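Teaching a pick-and-place task with hand-held grippers
Allonden Robotics Guides > Recording demonstrations

If you have never taught a robot anything by hand before, welcome, and please don't be nervous! The idea behind the Fehr gripper pair is a friendly one. You pick up the grippers, you do the job yourself at a table, and the recording of what you did becomes the lesson the arm learns from later. You don't need to write code for any of this. You do need some patience, a clear tabletop, and a willingness to do the same small thing over and over without getting fancy about it.

Before you start

Pick one task and say it out loud in a single sentence. "Pick up the soft toy and put it in the box" is a good first one. If your sentence has three "and then"s in it, save that one for another day (I still get carried away at this stage and have to cross half of it out).

Clear the table of anything that isn't part of the job, and choose a few objects that are easy to tell apart. See-through plastic is fine to include, but give it some thought. Tinted walls show whatever is behind them, shiny faces throw back reflections, and a robot learning from camera views has to cope with all of that. I like to have plenty of plain tabletop visible as the fingers come in toward a container, so the edge of the container reads clearly against the wood.

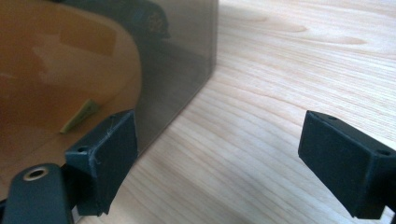

Then plug in both grippers, open the Skidov recorder, and wait for the two camera previews to come up. Open and close each gripper all the way, slowly, a few times. The width reading on the screen should follow your fingers without jumping. If it sticks, close the recorder, unplug that gripper, and begin again from the cable. It feels like a nuisance, but a bad width reading will spoil every demonstration that comes after it.

Setting your starting pose

Every demonstration should begin with the fingers open and nothing in them, held a little way above the table. Pause there and count to two in your head before you move. That short pause gives the software a clean beginning, and it gives you a chance to look at the preview and check that both fingertips are in view. A bit of dust on the pads won't hurt, though I do wipe mine down with a dry cloth before a long session. Keep an eye on your cables too — they have a way of creeping into the work area while you are thinking about something else.
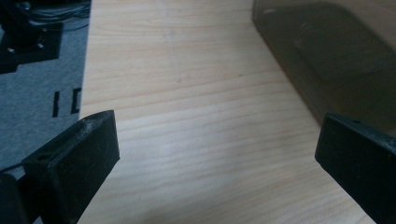 Page last changed: 2/19/23

Recording a demonstration

1. Press the start pedal and hold your starting pose.

2. Move toward the object at an easy pace. Think of handing a full cup of coffee to somebody across the table.

3. Line up the open jaws so the object will sit between them, then stop for a moment.

4. Close gently. Soft things squash, and it is tempting to keep squeezing because it feels secure. Let go of that habit early on! Close until the object is held and no further.

5. Lift straight up, carry it over, lower it, and open the fingers all the way before you back off.

6. Return to the starting pose, pause again, and press the pedal.

With two grippers, both hands are being recorded the whole time, including the one that has no job at the moment. Park the idle hand somewhere sensible near its own side of the table and keep it quiet. If you scratch your nose with it, you have just taught the robot something you didn't intend.
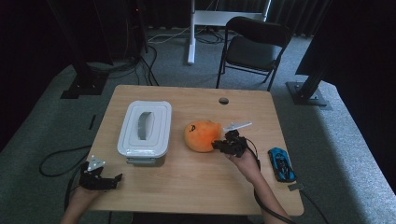 Work in sets of 15 and take a real break between them. Your wrists will thank you, and your last few tries will look a great deal more like your first few. Between tries, move the objects a little: turn one, slide another toward a corner, swap sides now and then. Our Grososora practice set, which we finished in November, came to 1,474 demonstrations, and the stretches where we had been lazy about moving things were the ones we ended up recording again.

When a try goes wrong

Drop something? Bump the box? Press the pedal, mark the try as "discard," put things back, and go again. A small fumble that you recover from smoothly can stay in, and I would even say a few of those are welcome. Long hesitations should go.

Checking your work

Play back at least 4 tries from each set at normal speed before you pack up. Look for fingertips drifting out of view, and for a width trace that goes flat while your hand was clearly moving. When you are happy with the set, choose "Export" and give the folder a name that you will still understand next month.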